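Werkstattbuch, 2 Aug 2023

Wieder am Sauerteig, oder genauer an der leidigen Frage, warum der Roggenansatz im Sommer so viel schneller sauer wird, als uns lieb ist. Ich schreibe es diesmal ausführlich auf, damit wir im nächsten Jahr nicht wieder von vorn anfangen und alle so tun, als wäre das Wetter daran schuld (es ist natürlich auch das Wetter, aber eben auch unsere Faulheit beim Abwiegen).

Angesetzt habe ich gestern Abend zwei Schüsseln, beide mit dem Mehl aus der Mühle Goh, das seit Juli spürbar feiner gemahlen kommt als vorher. In die erste kamen 1000 g Roggenvollkorn und 91 g Anstellgut vom alten Ansatz, den wir ja immer noch Flindidau nennen, obwohl keiner mehr weiß, wer damit angefangen hat. In die zweite dieselbe Menge Mehl, aber 184 g Anstellgut, so wie Yoga Menon es für die warme Jahreszeit gerade nicht empfiehlt. Ich wollte es einfach einmal nebeneinander riechen.

Heute früh, nach 13 Stunden, war die zweite Schüssel schon über den Punkt - die Kuppel eingefallen, am Rand ein Streifen, der Geruch stechend nach Essig, ein bisschen wie Nagellack. Die erste stand noch schön gewölbt da und roch nach Apfel und nassem Heu, so wie man es sich wünscht. Beide habe ich trotzdem verbacken, man wirft ja nichts weg. Das Brot aus der zweiten ist flach geblieben und hat eine dichte, feuchte Krume, schmeckt aber mit Butter und Salz gar nicht schlecht, nur eben sehr kräftig. Das aus der ersten ist in den Korb für Stetura gewandert, da wurde schon zweimal nachgefragt.

Zum Merken für mich und alle, die nach mir an die Schüssel gehen: Bitte das Schüttwasser kälter nehmen, direkt aus dem Kühlschrank und nicht aus der Leitung. Die Leitung im Hof liegt den halben Tag in der Sonne und liefert erst einmal lauwarmes Wasser, darauf bin ich schon letztes Jahr hereingefallen. Und das Salz schon in die letzte Stufe, das bremst ein wenig.

Offen ist noch, ob der neue Gärschrank von Nullent die Temperatur unten überhaupt hält. Ich habe den Verdacht, dass es oben deutlich wärmer ist, und möchte morgen zwei Thermometer hineinlegen, eines auf jede Schiene. Wer das andere Thermometer hat, möge es bitte wieder in die Schublade legen, ich suche es seit dem Vormittag.

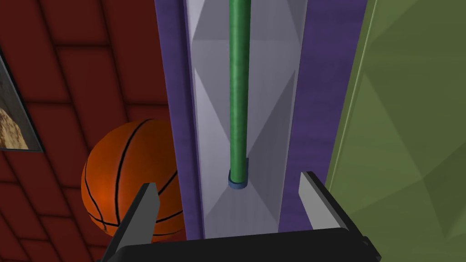
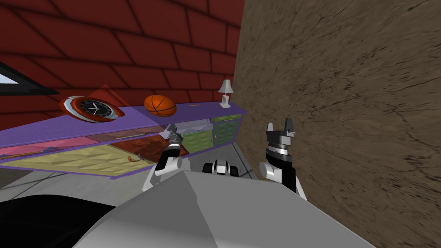
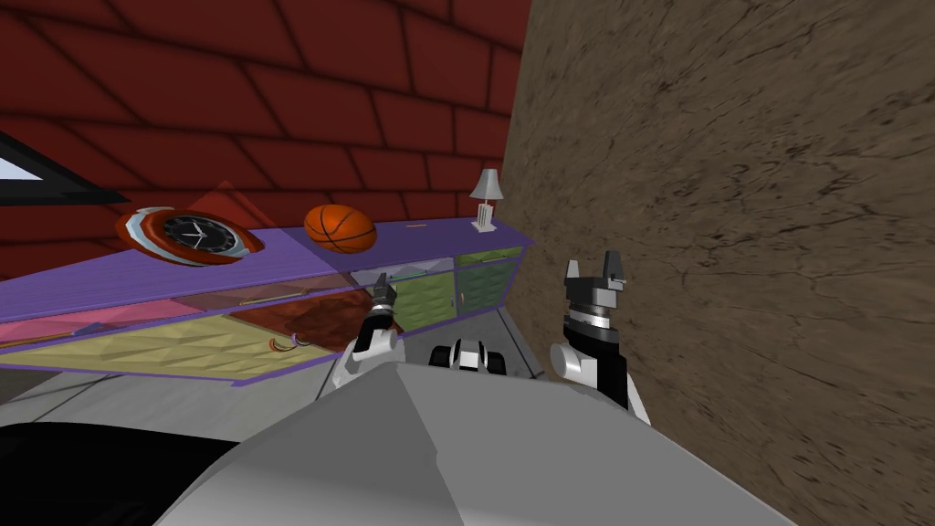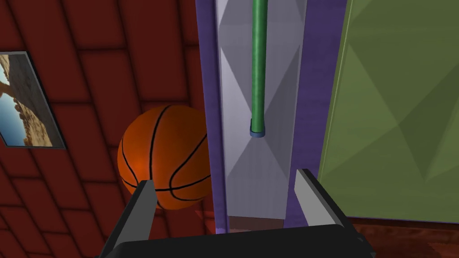

Yoga Menon meinte beim Durchlesen, kaltes Wasser allein werde nicht reichen, man müsse auch das Mehl über Nacht kühl stellen, sonst sei der Teig nach dem Kneten doch wieder zu warm. Außerdem solle ich den Flindidau vorher zweimal auffrischen, in kurzen Abständen, der sei im Moment einfach zu sauer, um irgendetwas an ihm zu vergleichen.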